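Wanted: people who clean their own bathroom sink (and have opinions about it)
5/10/21
By Signe Eyvindsson

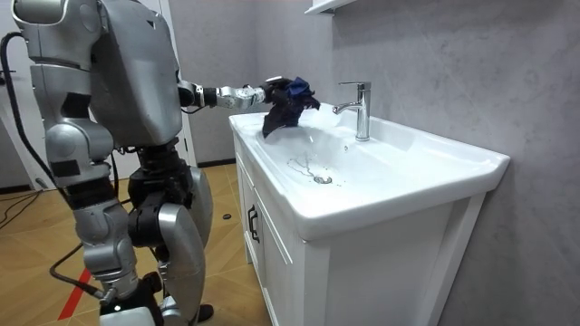

A dark blue cloth over the rim of the basin, chrome tap behind.

I'm looking for 20 people in and near Leleldale to take part in a small study of how we look after our bathroom basins. I've been writing about housework for Vostura for years now and I still can't get two people in the same house to agree on whether you do the tap first or last!

You don't need to be tidy. I'd love to hear from the once-a-month lot as much as the daily wipers - and if you keep one old cloth for everything, please do come.

What you'd be doing: one visit to our room in Leleldale, a bit over an hour, in December. You clean a white vanity basin the way you would at home, plughole and all, then sit down with me or Preben Ingvarsson for a cup of tea and a chat about it. Bring your usual cloth if you're fond of it (I know I am of mine). We have spares, and we've got gloves in most sizes. Please don't bring bleach, the room is small and the window sticks.

After that there's a short diary to keep at home for two weeks. Just a line or so each time you give the sink a wipe, what you used and whether the water marks annoyed you.

You should be over 18 and happy standing for a while. If your skin reacts to cleaning products tell us when you write and we'll stick to warm water. We pay 200 kroner for the visit, plus bus fare, and the same again when the diary comes back.

To put your name down, write to Firouzeh Yazdani at Vostura, Leleldale, quoting 2823, and say which mornings or afternoons suit you.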